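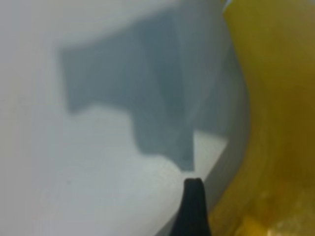
Ovthorpe Hall Users' Group
Minutes of the meeting held on 28 October 2021

Present: seven members, and an eighth for the item on parking.

1. Minutes of the July meeting
Agreed, once "bored" had been corrected to "board".

2. Tables
The white tables from Mudgway have been in use since July. All 12 are still standing, which could not be said of the old ones. Members agreed that white shows everything – tea, biro, glitter – and that the craft group should be told so again. A request for tablecloths was heard. Cost put at nearly 200 pounds. Deferred, as it was last time.

3. Lighting
The quilters find they work in their own shadow whichever side of the table they sit. Moving the tables nearer the windows was proposed. The badminton club objected. Two lamps to be tried for a month, at 18 pounds each.

4. Stacking chairs
There should be 108. Stemonow Players returned theirs after the summer show and say they returned all of them. The cupboard disagrees. A letter to be sent, politely worded.

5. Booking system
The Ondau calendar has again let two groups book the same evening. Paper diary to be kept alongside it until further notice.

6. Any other business
The urn. Discussion lasted twenty minutes and reached no decision.

Next meeting: to be fixed, in the paper diary.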